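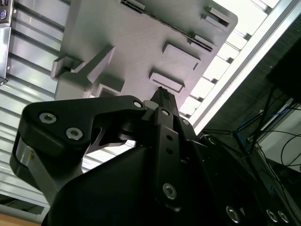 The wrist camera's view of the gripper under the gray plate.

The brochure for the Flivberg gripper says it will handle "any common part without retooling." The test engineer at Stotham who was handed one in March has a lower opinion of the word "any."

"You read that and you think, fine, show me," she says. She has spent most of the year comparing the Flivberg with an older gripper from Bittencourt that the shop already had. She asked that we leave her name out, as she still has to deal with both suppliers.

The part she tests on is a gray plate with raised rectangular blocks on its underside, a toothed slot running across it and an angled hook at one side. It hangs overhead and the gripper comes up from below. She picked it on purpose.

"Every sales demo uses a cube. A nice cube on a nice table. I don't have any cubes. I have this thing, with three blocks that look alike to a camera and a hook you can hit on the way in."

So far she has logged 1,594 grasp attempts across the two grippers. When I ask which one is winning, she makes a face.

"Depends what you call a win. The Flivberg closes faster. Its people like to talk about that. But if it closes fast on the wrong block, I've gained what?"

The wrong block is her main complaint, and she doesn't put it all on the gripper. The arm gets its final correction from a camera at the wrist, and the software that reads it, a package called Risereo, was sold to the shop as being able to learn a part from 6 views. She gave it 6 views. Then she gave it 60.

"It got better. It didn't get good. The camera is so close by then that the gripper takes up half of what it sees. Black fingers, shiny screws, and up past them a bright light next to a dull gray part. I wouldn't want to find the edge of a block in that either."

Did she raise it with the supplier? She did. They suggested changing the lights.

"Everybody suggests changing the lights. I could have written that email for them."

She is no kinder to the Bittencourt. It is slow, its fingers are too wide for the smallest block, and the manual is a mess. What she likes is that it fails the same way each time. "I can plan around that. With the new one I come in Monday and it has a different problem from Friday."

The target she was given is a full shift at 80 percent of the speed of a person doing the same job by hand. I ask whether either gripper has hit that.

"For an hour, sure. I can make anything look good for an hour. That's what a video is."

Would she buy the Flivberg if it were her money? She takes a while with this one. The screws on the finger linkage are easy to get at, she says, and she can swap a tip without taking the whole hand off the arm. She counts that for more than the closing speed. She would still want a longer trial, with her own parts, and a price that didn't include the word "platform."

"Ask me again when it's been through a bad week," she says. "All I've seen from them is good weeks, and those were at their place."

The next round of tests uses the same plate, with narrower tips on both grippers. She has already told the supplier that she won't be changing the lights.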